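Deep Bins and Small Things: How Mixed Objects Are Kept and Found
Project report, second year, Storage and Workplace Course
Zdeňka Holub
18 December 2025

1. Why I chose this subject

In the parts store of the Trornthorpe workshop there are many deep bins, and into these bins people put things that do not have their own place. A thing comes back from a lesson, the person is in a hurry, and the bin is near. After some weeks the bin holds objects of many sizes and it is hard to say what is inside without taking everything out.

I worked in this store two afternoons a week from September. In the first month I lost a lot of time looking for things which I knew were in the bin. I wanted to understand if the problem is in the bin, in the objects, or in our habits. My teacher asked me to keep the project small, so I studied the deep gray bin type only and left the shelves and the drawers for another student.

2. The bin

The bin is rectangular, with high sides that slope. When it is full, the slope is a help: the opening is bigger than the floor and the hand goes in easily. When it is nearly empty, the same slope gives a different result. Small objects which fall on the side slide down and come to rest near the foot of the wall, and there they are the most difficult to see and to pick up. Round objects do it every time. Flat objects sometimes lean on the wall and stay there.

The color is also important. Dark gray is practical for dirt but bad for searching. A black or dark metal part on a gray floor has almost no edge for the eye. I noticed that people touch the floor with the fingers to find such parts, even with good light above.

The floor of an old bin is full of marks. There are light scuffs where things were pulled, and darker smudges which I could not remove with water and soap. At first I thought this was only a question of beauty. Later I saw that a marked floor makes the search slower, as a pale scratch can look like a thin piece of wire, and a smudge can look like a small flat part. I reached for such a "part" myself more than once.

3. What I did

I prepared one set of 50 objects from the store. They were ordinary things: short pipe pieces, plastic caps, hinges, brackets, small boxes, two brushes, some packing foam cut in blocks. I wrote a list and gave each object a simple name, so that a person who does not know workshop words could also take part.

Then I asked 7 people to find objects in the bin when I said the name. Each person worked with three arrangements:

Arrangement A: all objects put in together, without any order.
Arrangement B: the same objects, but spread on the floor of the bin by hand, so that few of them lie on top of another.
Arrangement C: the same objects, with the small ones in open trays inside the bin.

I measured the time with a kitchen timer from Punow. It shows full seconds only, and that was enough for my purpose. I also wrote down when a person lifted an object and put it back, which I call an empty lift in this report.

4. What I saw

In arrangement A the longest search was 79 seconds, for a small gray cap. It was under a hinge, in the corner. The same person found the same cap very quickly in arrangement C, with the tray.

Arrangement B surprised me. I expected it to be almost as good as the trays. For the big objects it was, and people found them at once. For the small objects it was good only at the start. Every time a hand comes in and takes something, the neighbors move a little, and after a few searches the objects near the wall were again in a pile. So a spread bin does not remain a spread bin. Somebody has to spread it again, and in a normal working day I do not believe this will happen.

Arrangement C was the best for small things, but it took away space. A long bracket did not fit between the trays and had to stand with one end up. Two people complained about this and I agree with them.

The empty lifts were many in A and few in C. I think this number says more than the time. A person who lifts the wrong thing many times becomes tired and a little angry, and then does not put the objects back with care. In this way the bin becomes worse with each search.

5. Small improvements I tried

A light mat on the floor. I cut a cream mat from a roll of Entili drawer lining and put it in one bin. Dark parts were much easier to see. The mat moved after some days and its corner came up, so heavy parts went under it. It must be fixed at the edges, or it should not be used.

A lamp from the side. It did not help as much as I hoped. With high walls, a side lamp makes a big shadow exactly in the part where small things gather. A lamp straight above was better.

A rule about size. I wrote on a card: "Nothing smaller than a matchbox in this bin." The card worked for the people who read it.

6. Mistakes in my project

The group was small, and all of them are students who know the workshop already. A visitor would search in another way. I always gave the arrangements in the order A, B, C, and in C the people knew the objects from before. I should have changed the order for every person. I understood this only when the measurements were finished and there was no time to repeat them.

I also did not write down how heavy the bin was in each arrangement. For a store where bins are carried, this would be a useful number.

7. What I propose for the store

Keep the deep bins for medium and large objects. Give the small ones a shallow tray, even a simple one made of cardboard. Empty each mixed bin completely every 3 weeks and look at what is in it. When the floor is very scuffed, use the bin for large things and take a cleaner one for the rest. I would also like to test a bin with a light floor and dark walls, but the supplier, Ovulix, sells this type in one color only.
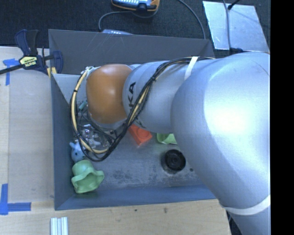 Jaruwan Kamolrat: I read your part about the mat two times. We had the same trouble with the corners, and we solved it with a mat cut a little too large, so that it presses against the sloping sides and stays down without glue. Please try this before you give up on it. I do not agree with emptying the bins every three weeks. In our store it is done at the end of each term, and what is still in the bin then goes to the shelf with a label or it goes out. Did you keep the list of the 50 objects? I would like to repeat your test with first-year students, and with the order of A, B and C changed.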